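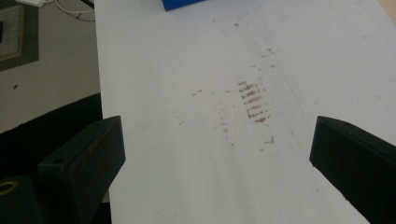
Reddish-brown smudges on the white tabletop.

So I went to the Pleltgate council meeting last night, the whole thing, start to finish, and I have thoughts. Too many for a comment thread, so you get a blog post.

If you haven't been following (lucky you), the majority on our council is down to one vote. Two members from the Gavar side of town have been "reconsidering their position" ever since July, when the bus money got moved over to Drunarthorpe. They haven't quit the group. They haven't said they're staying either. They just sit there looking thoughtful while both sides bring them coffee.

The big item was supposed to be the no-confidence motion. The opposition needed a petition with 200 signatures to get it on the agenda and they turned in 327, which I thought was pretty impressive for a town where you can't get people to fill out a parking survey. Then the clerk read out a letter saying the motion had been filed under the wrong section of the rules and would have to wait for the next session. You should have heard the groan! I groaned too, and I'm not even sure which way I wanted it to go.

After that we got 60 minutes on the Kerekes site. I know it's been an empty lot since I moved here, and I know everybody has a plan for it, but I could not tell you what was decided. I think they voted to ask for another report. The last report ran to 594 pages (I have read the summary, don't be too impressed) and ended by recommending more study.

What bugs me is the way the two Gavar members are being treated like prizes at a fair. One week they're traitors, the next week somebody's floating a deputy chair position for them. If they have a real complaint about the buses, and I think they do, then fix the buses! My neighbors over there wait up to an hour in the rain for a ride to the clinic. I'd be reconsidering my position too.

Anyway, the majority leader told the local paper afterward that everything is fine and the group is "completely solid." I've lived here long enough to get nervous when I hear that.

Next session is when the motion comes back, assuming they file it right this time. I'm planning to go, and I'm bringing a cushion because those chairs are terrible. If anybody wants to share a ride from the north end, leave me a comment.

Posted 5 October 2018 in Town Stuff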